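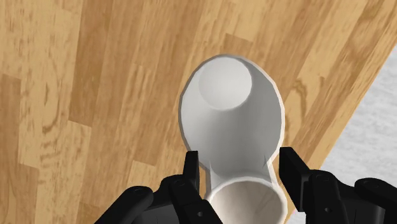

ミュージックビデオの口の動きが、曲の後半になるほど音より早くなる

投稿者:Latrice Esposito

自宅で録った曲のミュージックビデオを初めて自分で編集しています。歌っている口と音がだんだんずれていくので、原因と直し方を教えてください。

曲は四分ちょうどで、歌もギターもシンセも自分で録り、Braruraでミックスしました。書き出しは48kHz、24ビットのWAVです。ビデオの編集にはGromavenを使っています。プロジェクトのフレームレートは、映画っぽくしたかったので24にしました。

撮影は二月に、Macaraegという小さなライブスペースを昼間だけ借りてやりました。完成した曲をスピーカーで流し、それに合わせて口パクで頭から最後まで通しで歌っています。通しは三回撮りました。一回目は正面の引き、二回目は顔のアップ、三回目は横からです。この三つは友人のミラーレスカメラで撮りました。ほかに、スマホで撮った手元と客席側のカットがあります。

編集では、カメラの内蔵マイクで録れた音の波形を見ながら、曲のWAVの頭に合わせました。一番のAメロまではぴったりです。1052フレームのあたりで、口がほんの少し早いような気がしてきます。最後のサビでははっきり分かるほど口が先に動いています。三テイクとも同じずれ方です。

やってみたことは次のとおりです。

・曲のWAVを書き出し直した(変わらず)
・曲を44.1kHzで書き出してみた(変わらず)
・映像を全体に後ろへずらした(最後は合うが、今度は頭が合わない)
・プレビューの画質を下げた(変わらず)
・一度動画に書き出して別のプレーヤーで見た(同じようにずれている)

配信はTrindikから出す予定で、曲の登録はもう済んでいます。曲のほうの長さや速さは変えたくありません。撮り直しは場所代がまたかかるので、できれば避けたいです。

スマホのカットは短いものばかりなので、ずれているのかどうか自分ではよく分かりません。ただ、ギターの手元を長めに使ったところは、合ったり外れたりして見えます。こちらは口の件と同じ原因なのでしょうか。

コメント 2件

Gareth Greenwood:カメラで撮ったファイルのフレームレートはいくつになっていますか。プロジェクトの設定ではなく、素材のほうです。

Latrice Esposito:カメラのメニューには「24p」と出ています。Gromavenで素材の情報を開いたら23.976と書いてありました。同じものだと思っていました。

投稿者:Dwayne Bellamy

短く切ればいいと思います。自分はいつもそうしています。通しのテイクを一本で使うからずれるのであって、サビごとに切ってその都度合わせれば見ている人には分かりません。最近のミュージックビデオはどうせカットが細かいです。

あと映像の速度を少し遅くする手もあります。99パーセントくらいにすれば合うのでは。

コメント 2件

Gerd Vogler:99パーセントだと遅くしすぎです。四分の曲なら最後に二秒以上、今度は反対側へずれます。

Dwayne Bellamy:じゃあ99.9で。細かく切るほうが早いとは思いますけど。

投稿者:Gerd Vogler

上のコメントで原因はほぼ出ています。カメラの「24p」は、多くの機種で実際には23.976フレームです。メニューの表示が丸められているだけで、24ちょうどとは別の規格です。機種によっては24.00が別の項目として用意されています。

この二つの差は1000分の1です。素材が毎秒23.976フレームで、プロジェクトが毎秒24フレームのとき、編集ソフトの扱い方は二通りあります。時間を優先して、足りないフレームをときどき補うやり方。もう一つは、素材の一フレームをタイムラインの一フレームにそのまま並べるやり方です。後者だと映像がわずかに速く再生されます。曲のほうは正しい速さのままなので、口が先に進みます。症状と向きが合っています。

計算もしてみました。ずれは1000フレームで一フレームです。1052フレームで「少し早い気がする」というのは、ちょうど一フレームずれた頃にあたります。2000フレームで二フレーム、四分の終わりでは五フレームを超えて、時間にすると0.24秒です。そこまで行けば誰が見ても分かります。

サンプリング周波数はこの件には関係ありません。44.1kHzと48kHzの取り違えで速さが変わったのなら、差は一割近くになって音程も変わります。曲の書き出しは最初の48kHzのWAVに戻してください。 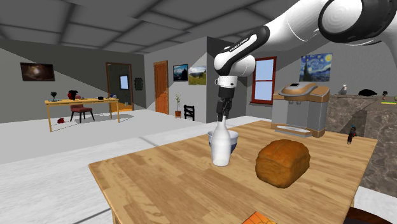 直し方ですが、私ならプロジェクトを23.976で作り直します。手順を書きます。メニューの言葉はバージョンで違うかもしれません。

一、いまのプロジェクトを別名で保存する。元のほうは触らずに残す。

二、新しいタイムラインを23.976で作る。Gromavenは、クリップを一つでも置いたあとではタイムラインのフレームレートを変えられません。設定欄が灰色になっているはずです。空のうちに決めます。

三、素材の一覧で、カメラの三テイクのフレームレートが「ファイルのとおり」になっているか確かめる。前に「プロジェクトに合わせる」を選んでいると、素材の側に24という指定が残ります。ここを戻し忘れると、新しいタイムラインに置いてもまた合いません。

四、曲のWAVを先頭に置いてロックする。

五、通しの三テイクを切らずに重ねて、頭で合わせる。

六、曲の終わりのほうへ飛んで、カメラの音と曲の波形を見比べる。ここで合っていれば途中も合います。合っていなければ、カットを始めずに三へ戻ってください。

七、確認できたら三つをまとめて固定し、カットを始める。

もう編集がかなり進んでいるなら、古いタイムラインの中身をコピーして新しいほうに貼る方法もあります。ただし切れ目が一フレーム前後することがあるので、サビの頭などは目で見て直すことになります。進み具合が一番の終わりくらいまでなら、最初からやり直したほうが楽です。

どうしても24ちょうどで仕上げたい事情があるなら、三テイクの速度を99.9パーセントにします。これでも実用上は合います。ところどころで同じフレームが二度出るので、カメラを横に振ったカットではかすかに引っかかって見えることがあります。ウェブに上げるだけなら23.976で何も困りません。見た目の「映画っぽさ」にも違いは出ません。

書き出しのときも23.976を選んでください。書き出しの画面に前回の24が残っていることがあります。

それから、合わせる位置の話を少し。スピーカーから離れて撮った引きのテイクは、カメラに届く音が少し遅れています。音は一フレームのあいだに14メートルほど進みます。小さな会場なら気にしなくていい量ですが、波形がぴったりでも口が合って見えないときは、波形より口を信じてください。「パ」や「マ」のように唇が閉じる音を探し、唇が離れるフレームに音の頭を置くと決めやすいです。

コメント 4件

Latrice Esposito:素材の設定を見たら、三つとも「プロジェクトに合わせる」になっていました。最初に読み込んだときに出た確認画面で、よく読まずに「はい」を押した覚えがあります。

Gerd Vogler:それですね。三番を飛ばさないようにしてください。

Latrice Esposito:新しいタイムラインで最後のサビまで合いました。アップのテイクだけ頭を一フレーム動かしました。ありがとうございます。カットは一番までしか進んでいなかったので、最初からやり直します。

Dwayne Bellamy:直ったならよかったです。

投稿者:Gareth Greenwood

カメラのほうは解決したようなので、スマホの手元カットについて書きます。こちらは別の原因です。

スマホの動画は、たいてい可変フレームレートで記録されます。明るさや本体の負荷によって、フレームの間隔が撮影中に細かく変わります。30と表示されていても、場所によって28だったり30だったりします。Gromavenは可変のまま読み込むと、間隔を一定とみなして並べてしまうことがあります。「合ったり外れたり」という見え方はこれだと思います。速度の数字を変えても直りません。ずれの量が一定ではないからです。

対処は、読み込む前に固定フレームレートへ変換しておくことです。変換ソフトは無料のもので十分です。設定で「固定フレームレート」にあたる項目を選び、数値は30ではなく29.97にします。画質は高めにしておき、音声は残します。音声を捨ててしまうと、あとで合わせる手がかりがなくなります。

変換したファイルを新しいプロジェクトに読み込み、古いほうは一覧から外してください。名前が似ていると取り違えます。私は変換後のファイル名の末尾に必ず「cfr」と付けています。

29.97の素材を23.976のタイムラインに置くと、今度はフレームが間引かれます。ストロークの速い手元だと動きが少し荒く見えます。気になるところは短く使うか、半分くらいの速さのスローにして、音と関係のないカットにしてしまうのがいいでしょう。ここだけはDwayneさんの「短く切る」に賛成です。

次に撮るときのために書いておくと、

・カメラもスマホも、撮影前にフレームレートを小数点以下まで確かめる。スマホは固定で撮れるアプリを使う。
・各テイクの頭と終わりの両方で手を叩く。頭だけだと、途中でずれていくことに編集を始めるまで気づけません。
・曲の前に40秒の無音とカウントを入れた再生用の音源を別に作る。再生ボタンを押してから立ち位置に戻れるので、一人で撮るときに助かります。
・再生に使う機械を途中で替えない。

最後の項目は軽く見られがちですが、古いプレーヤーだと再生の速さそのものが少し違うことがあります。一台で通したなら、少なくともテイク同士は揃います。

コメント 3件

Latrice Esposito:変換してみました。手元のカットも合いました。間奏のアルペジオだけ動きが荒いので、横からのテイクに差し替えます。

Wanda Boateng:横から失礼します。似た症状で、ドラムの演奏動画を30で編集しています。カメラの表示は「30p」ですが、これも同じ話ですか。

Gareth Greenwood:同じです。素材の情報を見て29.97になっていれば、プロジェクトも29.97にしてください。ドラムは叩く瞬間がはっきり見えるので、歌より早い段階で気になると思います。

この質問をシェア 6 | コメント 11件

お問い合わせ | 利用規約 | © 音と映像の相談室 | ページの先頭へ戻る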